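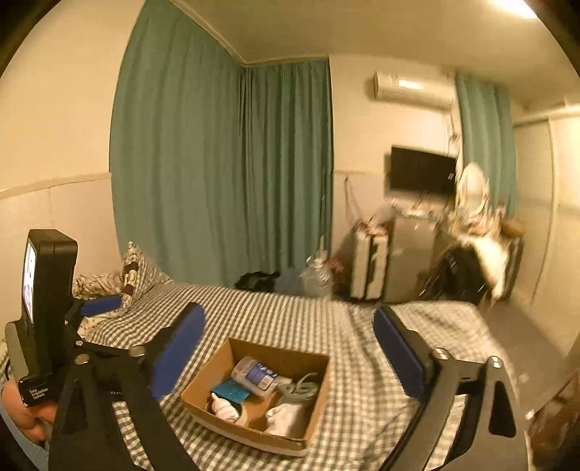 You can't take the whole room with you, Teodoro told me over the phone, so pick what you'd miss in the first week and leave the rest. Easy for him to say! He once moved to Lurnumley with a coat and a radio.

I was sitting on the edge of the bed with the cardboard box beside me (checks everywhere, I never did like those checks) and 21 hours until the ferry to Sildale. The suitcase could wait by the wall. The box was the hard part – the box was for the things that didn't belong with anything else.

"What's in it so far?" he asked.

"A bottle. A cord sort of thing. A sock."

"One sock?"

"It's a good sock."

He laughed for so long that I put the phone down on the pillow and let him get on with it.
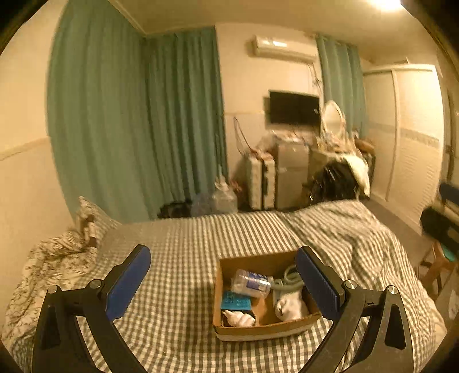
When I picked up again he'd moved on to Aunt Pudden and her spare room, and whether I'd be warm enough over there in March with the wind coming straight off the water. I said I'd manage. I said I had 3 blankets coming with me, which was a lie, and then I got up and went looking for some tape.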